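Milholm Press reissues the monster serial that ruined a generation's bedtimes

24 Aug 2022

Milholm Press will bring back The Gendirach Tapes, the horror serial last seen in paperback when libraries still stamped things, in 2 volumes this September. The first printing is 1000 copies, which the publisher regards as brave.

Written by the pseudonymous H. Zorkow, the books follow a lighthouse keeper, his sister and a creature with firm views on trespassing. Readers who remember it as enormous should prepare themselves. It is described once, as "larger than a pony".
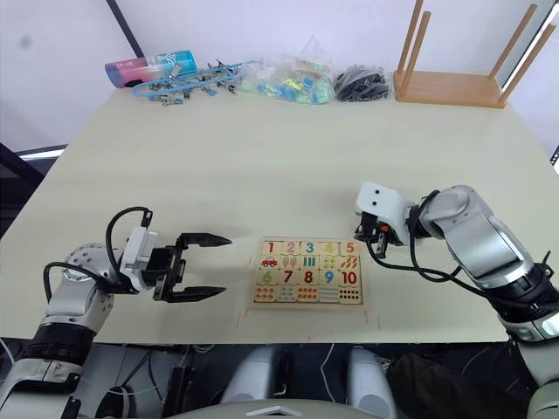
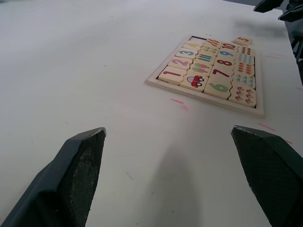 Books & Comics

Editor Nélida Iturra has restored 3 chapters cut from the original edition. "One of them is mostly soup," she said. "I fought for it."

New cover art comes from the Acuña studio, and the old spelling mistakes have been kept where fans wrote in to defend them.

Review copies are available from the Milholm press office, extension 3295. Please let it ring.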